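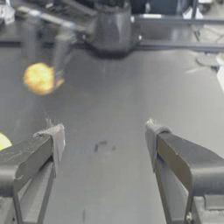
How do I get small dark scuffs off a smooth gray tabletop?

Posted in Cleaning & Surfaces by Funero, November 7, 2020

I have a gray table with a smooth top and a little soft shine to it. It came with the apartment, so I have no label, no manual and no idea what it's made of. Near the middle there's a patch of short dark streaks. They might be scuffs, they might be dirt, they might be a message from the previous tenant. There are also faint smudges all over that only show up when the light hits them, which in my place is every morning at breakfast.

So far I've used a damp cloth, then a damp cloth with more feeling behind it. The smudges moved to a new neighborhood. The streaks stayed put. My sister says to use scouring powder, but my sister also ruined her own counter with scouring powder in June. I'd like my deposit back, so what's the gentlest thing that might work?

Leandro Ledesma
Member, 1620 posts

Leave the powder at your sister's.

First find out if the marks are on the surface or in it. Drag a fingernail across one. If you feel a groove, that's a scratch and cleaning won't fill it. If it feels flat or slightly raised, you probably have something sitting on top, like rubber from a shoe or a chair foot, and that can usually be talked into leaving.

Put a drop of dish soap in a bowl of warm water, lay a wet cloth over the marks and leave it for 10 minutes. Then rub lightly, going the same way as the streak. If they're still there, try a clean white pencil eraser. I mean the soft kind — the gritty ink ones are sandpaper with good manners. Brush off the crumbs and wipe again.

Last stop is a little rubbing alcohol on a cotton swab, tested first on the underside or a back corner. Some finishes go cloudy from it. If the corner looks fine after it dries, dab the mark and wipe with plain water.

For the smudges, your trouble is most likely leftover soap. Use less, rinse the cloth more than you want to, and finish with a dry microfiber towel.

Wirari

Toothpaste. Works on everything.

Druter

Please don't do toothpaste. It's a mild abrasive, and on anything with a shine you can trade a few small streaks for one big dull spot, which is a lot harder to explain to a landlord. Ask me how my desk looks.

I'd go with the eraser too. Melamine sponges have the same problem as toothpaste, by the way, even though the box makes them sound like a cloud.

And check your move-in photos before you do any of this. If the marks are in those, you can put a placemat over them and go have breakfast.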